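Lunch break post, so this will be quick and messy

February 26, 2025

So the merger email finally came. 9:04 in the morning, subject line "An exciting next chapter." I have been at Brivach long enough to have survived two of these chapters already and I can tell you the font gets bigger every time.

Short version for those who don't follow cable and streaming news (good for you). Brivach, which owns the regional channels and the kids' app, is getting folded into Leltum. Leltum makes mostly reality shows and owns a lot of towers. New company name to be announced. Smart money in our Slack is on BrivachLeltum, which sounds like a cough syrup.

1252 people on our side. 694 on theirs. "Limited overlap," says the memo. OK. We both have a legal department. We both have an ad sales team in the same city, two blocks apart, same sandwich place.

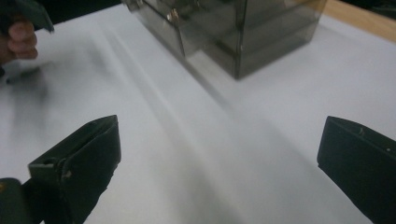 What we know so far

Not a lot. Sandrine Coste stays on to run the combined streaming side, at least thru July. People seem relieved about that, me included. She reads scripts. She answers email. Low bar but there it is.

The Tukgate library comes with us. All those old detective series, the ones your grandmother fell asleep to. Rukhsana in rights thinks that library is the whole reason for the deal, and the rest of us are packaging. She's been saying it for a year so she gets to be smug today.

Benefits "remain unchanged during the transition period." No length given for the transition period. Maham Awan asked on the all-hands and got told it was a great question.

The town hall itself was 40 minutes. Half was a video. Drone shots, piano music, a kid looking at a tablet. I had my camera off and ate a yogurt.

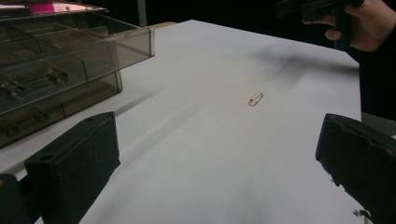 Then Petrică Dobre from engineering unmuted and asked which app survives, ours or theirs, and there was a pause so long I checked my wifi. "Both platforms bring strengths." So one of them is dead – my guess is ours. Theirs crashes more but they just signed a new hosting contract, and contracts win these things.

I do feel bad for the app team. They only finished the rebuild this winter. Iqra Ghumman spent months on the captions alone, and they're good captions, best in the business if you ask me. My dad uses them every night. If Leltum tosses those out I will write a much ruder post than this one.

As for me, no idea. I do scheduling for channels that the memo calls "linear assets," and it didn't say it fondly. Last time around they kept 100 percent of us for six months and then very much didn't. Updating the resume tonight, just in case. Also I still have a tote bag from the Niazi merger, never used, logo already peeling.

Ok, meeting in four minutes, "integration sync." More when I hear something definate. Comments are open but please no names of anyone in ad sales, they're having a bad enough day.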